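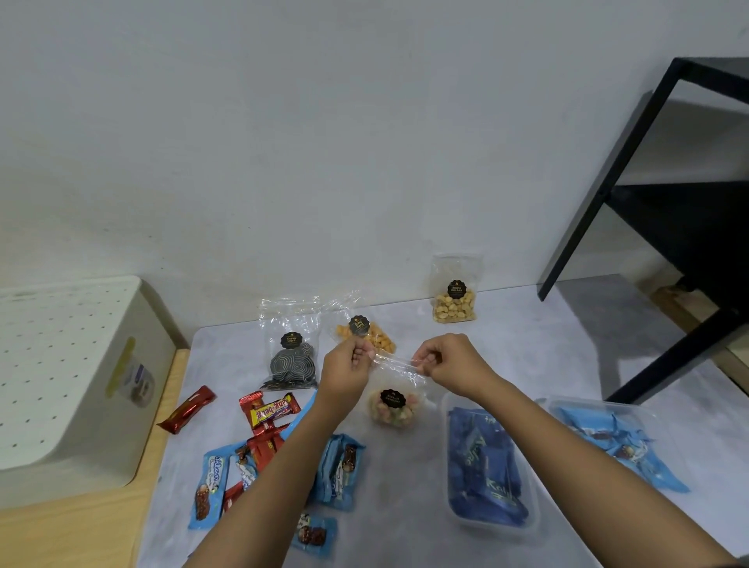 Hellalura stopped hard at 3:40 this afternoon with a force trip on the left wrist, and I'm thrilled, because we finally caught the fault with logging on! It's the same stop we lost in the last run: the left gripper closes on the lip of a clear bag, the right one comes over to take the opposite edge, and then the two arms pull against each other until the wrist gives up. By hand this is such a small thing. One hand on the upper left corner, the other on the top edge, and the thin plastic goes tight between them with the pastel mix sitting below. The arms want to do exactly that and have no idea when to quit pulling.

Force limit is set at 31 N. The log shows the left wrist climbing for 9 seconds before the trip, which is forever. The soft stop should have come in at 8 N and let the grippers relax. It never fired. The hard stop did its job, good, but it's the last line and I don't like leaning on it.

What I tried, power off between each:
Swapped the wrist sensor cable. No change.
Re-zeroed both wrists with the grippers open. No change.
Ran the left arm alone on a peanut bag. Soft stop fires perfectly, every time.
Ran both arms together. Soft stop gone.

So it's a two-arm problem, and the sensor is fine. Very happy to cross that off.
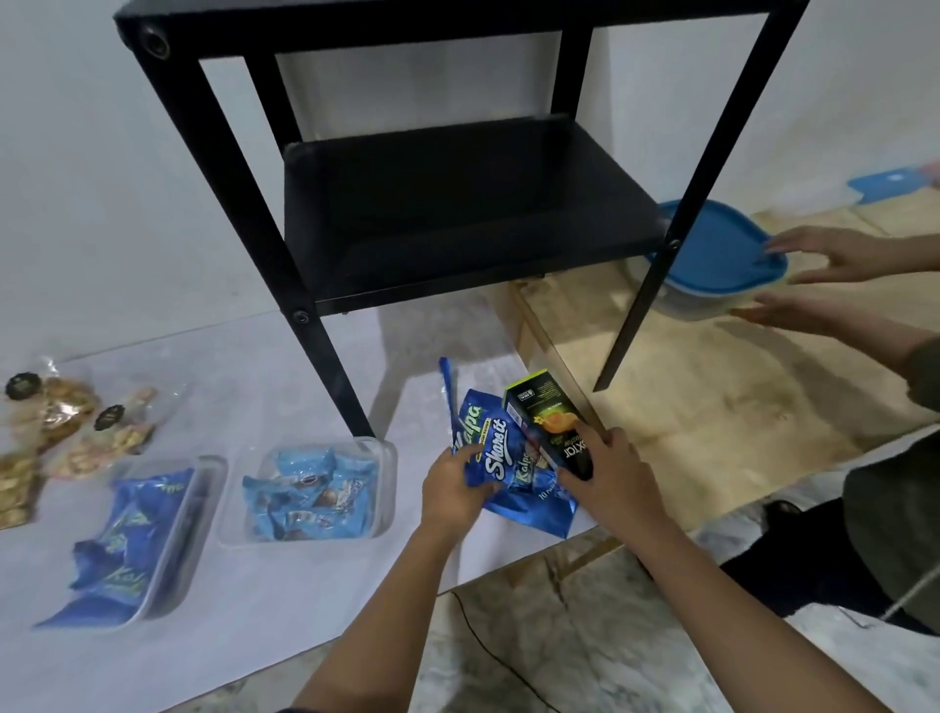
Pui-shan Choi
Drolisville bench, August, evening

Found it, I think! The Tang coordinator sums the two wrist readings before it checks the soft limit. When the arms pull in opposite directions the signs cancel and the sum sits near zero while the bag is being stretched to death. The hard stop looks at each wrist by itself, so it still sees the real load. Lovely bug, and so easy to miss with one arm running.

Hard cartons and multipacks would never have shown us this. With a juice carton in one hand and a blue 10-pack in the other, neither arm is pulling on the other. It takes two grippers on one floppy thing.

Safety note for whoever is on next: NO two-arm runs until the patched coordinator is on the cell. Single arm is OK with the guard closed. After a hard stop the grippers stay clamped, so don't reach in to free the bag. Kill the air first, then wait for the gauge to drop. I came close to forgetting that today and I'm writing it down where I'll see it.

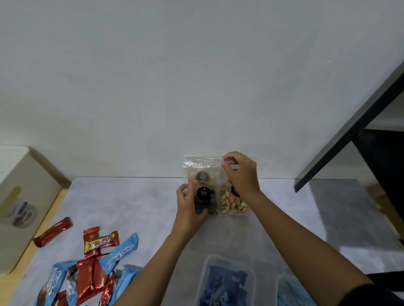
Cookie bag and pastel puffs against the wall, one hand on each.

Patch is in review: check each wrist on its own, then the difference, then the sum. I also want the soft stop tested at startup with both arms enabled. Isley has the old coordinator too, so I've sent them the log and asked for their gripper settings.

Still open: 3 seconds of the right wrist log are missing just before the trip. Could be the logger, could be something else. Going to rerun with a spare bag of the spiral crackers, one arm, slow.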